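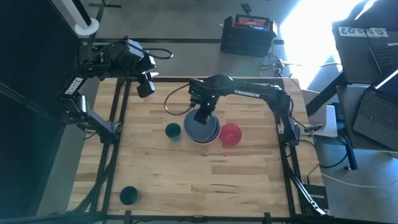
*Two-arm sorting table at the Fenderel warehouse, with the right gripper at a stack of bowls.*

Harriet Zamora has run the dish floor at Fenderel for 14 years. The company rents tableware for weddings, school banquets and trade shows, and everything that goes out has to come back, get washed and be put on the right shelf. Her part starts after the wash. Cups, bowls and plates arrive mixed together, and people stand at tables and sort them.

Since February, part of that sorting has been done by a pair of robot arms. They work on a wood-topped table at the far end of the floor, and the crew calls it the bench. I spoke with Zamora in the break room on her lunch, and later with Esko Hirvonen, who looks after the arms.

"People expect me to say it took over," Zamora said. "It does cups and bowls. That's what it does. Plates we still do by hand, glass we do by hand, and anything chipped is us."

On a busy Monday the warehouse takes in up to 2,626 pieces. Before the arms came, Zamora put six people on sorting for the whole morning. She now puts four there. The other two moved to inspection and packing, which had always been short. No one on her shift was laid off, she said, though one job was left open when a coworker retired in the spring, and she doesn't expect it to be filled.

"I asked about that job twice. The answer was that they were looking at the numbers. So I'd put that down as a job that went away. I don't want to dress it up."

The biggest change for her has been physical. Stacking bowls means the same reach and the same turn of the wrist for hours. Zamora had surgery on her right hand four years ago and wore a brace at work for a long time afterward. She said she went home sore most Mondays and had stopped mentioning it.

"Now I do maybe an hour of stacking, when it's backed up. My hand is better. I also walk more, and my feet are worse. You can write that too."

What she likes less is the waiting. The arms are slower than a person, and they stop when something is placed in a way they can't handle. A cup lying on its side may get picked up on the first try or may need several. In the early weeks the crew would reach over and set the cup upright, and they were told not to.

"Esko wanted to see it work things out. I understood that, but I had a cart behind me. If you've sorted dishes for years you can't stand there and watch a cup."

Hirvonen laughed when I repeated this to him. He came to Fenderel from a packing plant in Plokow, where he repaired conveyors, and he had not worked with arms like these before. He spends most of his day at a laptop next to the table, going over failed grasps and deciding which ones need more practice runs.

"Harriet was right about the cart," he said. "I was treating it like a test setup, and for her it was Monday. We changed the schedule. Practice is in the afternoon now, when the floor is quiet, and in the morning anyone can step in once the arms are paused."

His count for one week in the fall was 1,279 pieces sorted by the arms without help. He keeps a separate list of the ones that needed a person. Nested bowls are high on it. The gripper has to take the rim of the top bowl and leave the one under it, and when bowls stick together, both come up.

Zamora had an answer for that one. Her crew gives a stack a small twist before lifting, a habit so old she had never thought of it as a method. Hirvonen asked her to show him, slowly, and spent an afternoon doing it with her until he could describe the motion. He said it helped, and that he should have come to the sorters sooner.

"They trained me for 80 minutes on the stop button and the screen," Zamora said. "Then I trained them for a day on bowls. I did ask if there was a pay grade for that."

There was, in the end. Fenderel set up a new position called line lead, with a small raise, and Zamora has held it since summer. She handles the pausing and restarting and writes up problems for Hirvonen at the end of the shift. Two others on her crew are learning it. One longtime sorter turned it down and went over to packing.

The company plans a second table for its Prado site next year. Zamora has been asked to go for the first two weeks. She told them she would, as long as the crew there gets to meet the thing before the schedule is written around it.

Her break was over by then, and there were plates waiting.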